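Place setting (informal)

Last updated: 10 Dec 2021

An informal place setting is the arrangement of crockery and cutlery laid out for one person at an everyday meal. It is distinguished from the formal setting chiefly by having fewer forks, and by the fact that the person laying it will usually be eating from it. The practice is also called laying or setting the table, depending on who raised you.

Contents of a setting

The minimum is generally held to be a plate, something to cut with, something to spear with and something to drink from. A bowl is added where soup, cereal or salad is expected, and quite often where none of them is. The plate need not match the bowl. Matching sets survive in most households until the first breakage, after which the colours drift. A coral plate beside a white bowl and a dark cup is a perfectly orthodox modern setting, and manufacturers such as Laur have sold their ranges in deliberately mixed colours, thereby charging extra for what the rest of us manage by accident.

Paper or cloth napkins are optional. Children regard them as decorative.

The table before laying

Most writers on the subject assume a bare table, which suggests that they eat elsewhere. The household table is also the desk, the workbench and the place where the phone is put down. Graham Penrose, in his pamphlet The Urthorpe Table, kept a tally of the non-dining objects found on 35 kitchen tables one December and arrived at 237, among them chargers, lanyards, tape measures and a single roller skate.

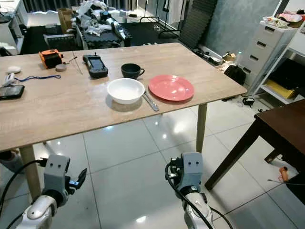

Penrose recommended clearing everything to a sideboard before the first plate goes down. His critics pointed out that the sideboard was already full. The usual compromise is to push the clutter to one end and lay at the other, a method with no name in the literature and near-universal adoption.

Position of the pieces

The textbook order places the fork to the left of the plate and the knife to the right, blade turned inwards. The cup or glass stands above the knife. A bowl used for a first course sits on the plate, while a side bowl goes to the left, beyond the fork. Cutlery is meant to lie square to the table edge, though a diagonal is common where it has been put down by somebody carrying three other things.

Handles of cups are turned to the right for the convenience of right-handed diners. Left-handed diners have been turning them back for centuries, without much fuss.

A frequent variation puts fork and knife side by side in the gap between bowl and plate. Purists object to this. Eimear Conneely, whose Setting for Two remains the most readable book in a thin field, called it "the canteen habit" and then admitted to doing it at home - it saves walking round the table.

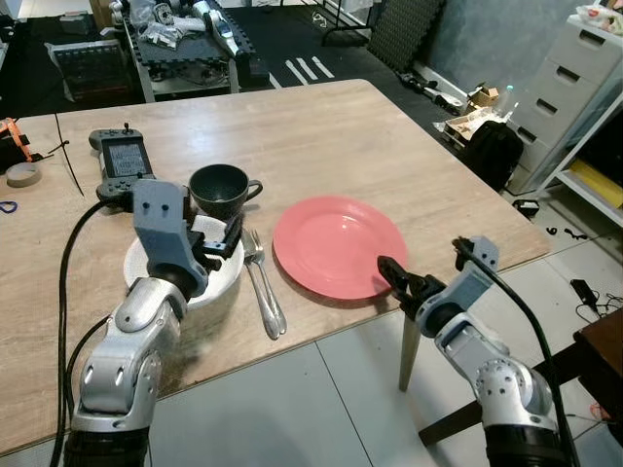

Spacing

Hotel manuals allow 600 millimetres of table edge per diner, measured from the centre of one plate to the centre of the next. At home the figure is whatever is left once the chairs are in. The Sovoline catalogue once offered a folding wooden gauge for the purpose, 20 centimetres long when shut, and it is now collected mainly by people who never used it.

See also

Tablecloth
Cutlery drawer
Washing up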